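Open days at Urent, Suvthorpe: the kitchen-handling demonstrator

**Next session: 2 December 2018. Bookings close the Friday before.**

If you've been reading about our bench-handling packages and wondering whether they'd suit your own kitchen or test lab, the best thing you can do is come and spend a morning with us. We've been running these open days since September, and I must say they've become my favourite part of the job. You'll get a cuppa, a proper chair and plenty of time with the demonstrator, which is the Grunham arm controller running against our simulated kitchen on the big screen in the front room. Bring the problem that's been bugging you at work, even if it seems too small to mention.

Most of the morning goes to the sink. Benchtops are flat and forgiving, but a basin has walls, so the arm has to come in from above and the fingers have to find room on either side of whatever they're after. We start with a shaker standing upright on a dinner plate, and Edin will slow the whole approach right down if you ask him, so you can watch the gripper straddle it.

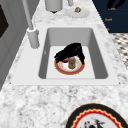 The same controller software is what you take home with the full package, along with the sink layout and the benchtop layout, and you can swap the crockery and groceries for your own models once you've got the hang of the editor (it takes most people an afternoon, and Areti is very patient on the phone). The colours and finishes can be changed as well. A few of our visitors have rebuilt their own work kitchens down to the splashback, and we love seeing those!

After morning tea we change the layout and let visitors choose the target. Long items lying at an angle are a good test, as the wrist has to turn before the fingers close, and a baguette beside a plate gives everybody something to argue over.
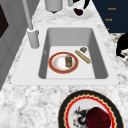

Ermira Živković wrote to us afterwards that she'd come along expecting a sales pitch and had spent most of her time at the keyboard instead, though she would have liked a longer go at the grip settings and a printed sheet to take back to her team. Fair call on both counts. There's now a sheet, and the hands-on part has been moved ahead of the talk.

**What's in the package**

- Grunham controller software, 2 seats
- Sink and benchtop layouts, with editor
- Phone support from Suvthorpe
- Order code 1815

The session is free, parking is behind the building, and kids are welcome if they don't mind a bit of waiting. Ring Boris Karagiannis at the front desk to book, and let him know about any dietary needs while you're at it.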